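Skip to content
Home | About the Office | News | Reports | File a Complaint | Contact

Search news and reports
Search
Clear

August
By Iqra Niazi, Office of the Independent Police Monitor, Inmont

Inmont Police Monitor Releases Findings on Recorded Interviews, Calls for Changes at Two Stations

INMONT – The Office of the Independent Police Monitor today released its review of how the Inmont Police Department records interviews with people in custody. The review found that 1,537 of the 1,706 interviews examined were recorded from start to finish, as city rules require. The remaining 169 had a late start, an early stop, a gap in the sound or no recording at all.

The office opened the review after complaints from defense lawyers who had asked for recordings and were told that the files were incomplete or could not be found. Reviewers looked at every custodial interview logged at the department's four stations over a 12-month period. They compared the station logs with the recordings held on the department's server and with the written reports filed by detectives.

Most of the incomplete recordings came from two stations, Stotia Avenue and Mohmand Street. At Stotia Avenue, the interview rooms use older equipment that has to be started by hand from a closet down the hall. At Mohmand Street, one of the three interview rooms had no working recorder for part of the year, and detectives continued to use the room.

"The rule is simple. The recording starts before the first question and ends after the last one," said Razia Sandhu, the city's independent police monitor. "In most cases that happened. Where it did not, the reports often gave no explanation, and a supervisor should have asked for one."

The review did not look at whether any person was mistreated during an interview. Six cases in which the written report and the available recording did not match have been sent to the department's internal affairs unit. The monitor's office will follow those cases and will report the outcome when they are closed. It will not comment on them before then.
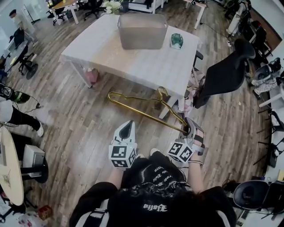 The report makes several recommendations. It asks the department to stop using any interview room without a working recorder, and to replace the hand-started equipment at Stotia Avenue with a system that begins recording when the room is occupied. It also asks that detectives write down the reason for any gap before the end of the same shift, and that a sergeant sign the entry.

A further recommendation concerns storage. The department keeps its recordings under a contract with Cloltetti, which also runs the city's evidence database. Reviewers found that files were sometimes saved under the wrong case number and had to be located by date and room. None of the files in the sample had been deleted, but some took several weeks to find. The report asks the department and Cloltetti to agree on one naming format and to test it before the end of the year.

The police department received a draft of the report in advance and has accepted all but one of the recommendations. Deputy Chief Tariq Memon said that work on the Mohmand Street room is finished and that the room is back in use.

"We have read the report closely and we agree with most of it," Memon said. "Our detectives need equipment that works and a clear procedure to follow, and we are going to give them both."

The department did not accept a proposal that defense lawyers be notified automatically when a recording is found to be incomplete. Memon said the department believes that notice should continue to go through the prosecutor's office. The monitor's office stands by the proposal – it is explained in the final chapter of the report – and has asked the city council to take it up.

Kanchan Mittal, who led the review team, will present the findings to the council's public safety panel. Residents may submit written comments for 60 days. Comments can be left through the form on this site, mailed to the office or dropped off at the front desk at City Hall. Printed copies of the report are available there and at the Inmont main library.

People who believe that their own interview was not properly recorded may file a complaint with the office at no cost. A lawyer is not needed. Complaints can be made in person or by phone, and interpreters are available on request.

The Office of the Independent Police Monitor reviews police policies, takes complaints from the public and reports to the Inmont City Council. It is separate from the police department and does not bring criminal charges.

Media contact: Beathag Purves, Public Information Officer, Office of the Independent Police Monitor, City Hall, Inmont

Previous release | All releases | Next release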